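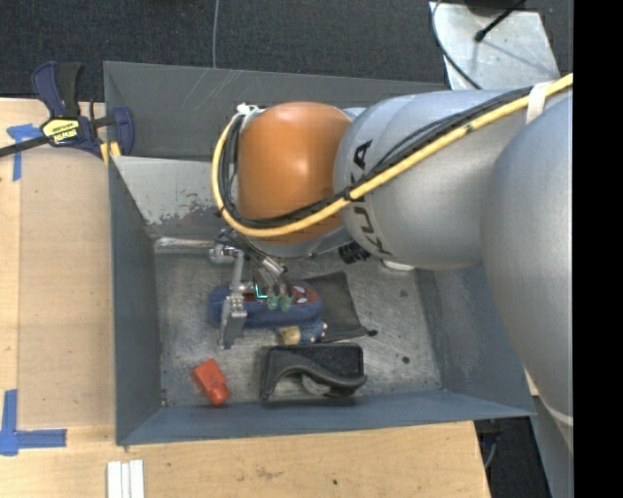
# About Jiltstead

We write the rules that robot arms get worked by, and then we work by them ourselves, every day, in our own building. That second half is the part we like best! It is easy enough to write a tidy page about how a picking cell should be set up. It is a good deal harder to follow that page when the cell has stopped twice before lunch and the next job is waiting, and most of what we know comes from those mornings.

Jiltstead started with Danica Stojanovska and Haris Butt, who had spent years on opposite sides of the same argument. Danica ran test cells and wanted fewer forms. Haris checked test cells and wanted more of them. They ended up sharing a desk, and the first Jiltstead rule sheet was what they could both put their names to. It fitted on one side of A4. The current one is longer, but we still print it, pin it up by each cell and scribble on it.

## What we do

Our subject is bin picking: an arm reaches into a bin of mixed things, takes hold of one and lifts it out. Lots of people are working on this, and doing it very well. Our corner of it is the practice around the arm. How the bin is held down. Where the cables go. Who is allowed past the line, and when. What gets written in the log, and how soon after.

We do three kinds of work:

- **House rules.** We sit with a team, watch a few shifts and help them write a rule sheet for their own cell. They keep it and they own it.
- **Trials.** We run picking trials in our cells to a fixed method, so that a result from May can be fairly set beside one from the winter.
- **Teaching.** Short courses, mostly for people who have never stood next to a large arm before. Bring sturdy shoes.

## How we work a cell

People often ask to see our rules before they visit, so we have put the main ones on this page. They are meant to be plain. If a new starter can't follow a rule on the first read, we count that as a fault in the rule and rewrite it.

**Fix the bin before anything else.** A bin that can creep will creep, and the arm has no idea it has happened. Clamp it, give it a firm push from each side, and then check the clamp handle is clear of the arm's path.

**Mark where things live.** We are very fond of tape. A taped corner costs next to nothing and lets the evening crew put a bin back where the morning crew had it. Don't peel up old marks until the new ones have been checked, and don't leave two sets down in the same colour.

**Look after the cables.** Every cable that travels with the arm needs enough slack for the furthest reach and not so much that it can catch on a bin wall. Move the arm slowly through its whole range with one person watching nothing but the cables. Ties and straps go on the start-of-shift check. We write down which tie was replaced and where it sat on the arm.

**Use awkward things.** A bin full of matching boxes tells you very little. We want soft cases, floppy pouches, hard plastic with odd curves, small things that slide under big things. Sharp edges, glass and anything with a loose battery stay out.

**Hands out means hands out.** No one reaches into the bin while the arm can move, however small the thing you want to straighten. Stop the cell, take the key with you, reach in, step back, put the key back. Haris teaches this one himself and he is *very* thorough.

**Write it down straight away.** A missed grasp goes in the log in the same words every time: what was reached for, what was touched, where it ended up. Leave out the guesses. There is a separate box for those, and we do read it.

**Anyone can stop the cell.** Visitors too. You will never be asked to justify it on the spot, and we'll put the kettle on while we look.

## The method, and the numbers

Our trial method is called Odska. It began as a list on a whiteboard and has now been through 3 full rewrites, each of them after somebody outside the company tried it and got stuck. The latest version has been run for 2,874 logged picks in our own cells and 3,845 in other people's, and we are delighted that the second number is the bigger one.

There is a question bank too, which we call Huang. It holds 225 questions that people have asked us about cell practice, with the answers we gave and, where we later changed our minds, both answers and the reason for the switch. Have a rummage through it before you write to us, but do write to us anyway if yours isn't there.

## Who we work with

Grekow is our longest-standing partner. Their engineers were the first to run Odska without one of us in the room, and they sent back eleven pages of notes in very small handwriting. Nearly all of it went in.

## Come and see us

We open the cells to visitors in the afternoons, once the day's trials are logged. You can watch a run from behind the line, read the rule sheets and tell us which bits don't make sense. Schools and colleges are very welcome, and so are people who are simply curious. Tell Danica in advance if you'd like to try writing a log entry yourself, and she'll have a blank sheet and a pencil ready for you.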